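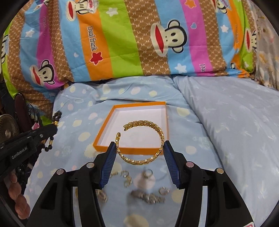
Qui sommes-nous ?

Gileo est une société de location de camping-cars et de résidences de vacances, établie à Hiddale. Elle s'adresse aux voyageurs au long cours qui souhaitent alterner les semaines de route et les séjours dans un logement fixe.

La société est issue du rapprochement de deux entreprises locales, le loueur de véhicules Abubakari et l'agence de séjours Gruvasari. Leurs équipes travaillent désormais sous une même enseigne, avec un contrat unique pour le véhicule et l'hébergement.

Notre parc

Le parc compte 205 camping-cars, entretenus dans notre atelier de Hiddale, et 531 logements meublés répartis dans 11 secteurs. Chaque véhicule fait l'objet d'un contrôle mécanique complet entre deux locations. En cas d'immobilisation prolongée, le client est relogé dans l'une de nos résidences – selon les disponibilités du secteur – jusqu'à la remise en état du véhicule.

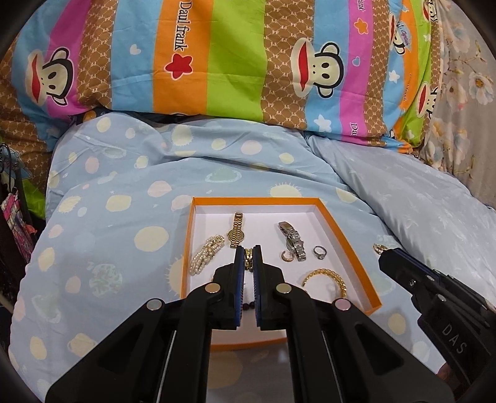
Les logements se louent à la semaine ou au mois. Le linge de maison est compris dans le tarif mensuel ; il est proposé en option pour les séjours plus courts. Les animaux sont admis sur demande écrite, adressée à l'agence avant la signature du contrat.

Nos clients

Au cours du dernier exercice, Gileo a enregistré 3 192 réservations. Les départs de septembre sont les plus demandés par les voyageurs retraités, et l'ouverture des plannings leur est annoncée par courrier.

L'agence de Hiddale reçoit sur rendez-vous. Les demandes relatives à un contrat en cours sont traitées par le service clientèle, qui répond également le samedi matin.

Page mise à jour le jeudi 10 janvier 2019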